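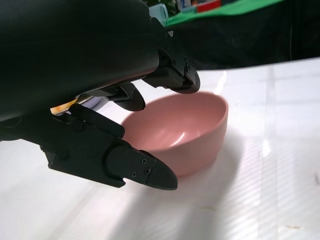 Gripper over the pink bowl, wrist camera view.

2/26/25

Club notes, mostly for my own use. Our project for the Skeltgate student challenge is table clearing, and the bowl is the part I got assigned. The arm control code is Mussa, which the club has used since November. I only touch the grasp planner.

The white tabletop is glossy and throws glare back at the wrist camera, and the bowl has a highlight on its inside wall too. My rim detector kept fitting an ellipse to the highlight. I now mask saturated pixels before the fit and reject anything with fewer than 31 edge points left. Crude, but the fit stopped jumping between frames.

Approach height is still wrong. I set the hover offset to 9 mm above the rim — fine for the bowl, too low for the Pesteck mug. It should be a per-object value and for now it is a constant on line 755 of a file I would like to split up.

Next up is the closing speed. After that I have to merge with the Jikton branch, which has its own rim detector.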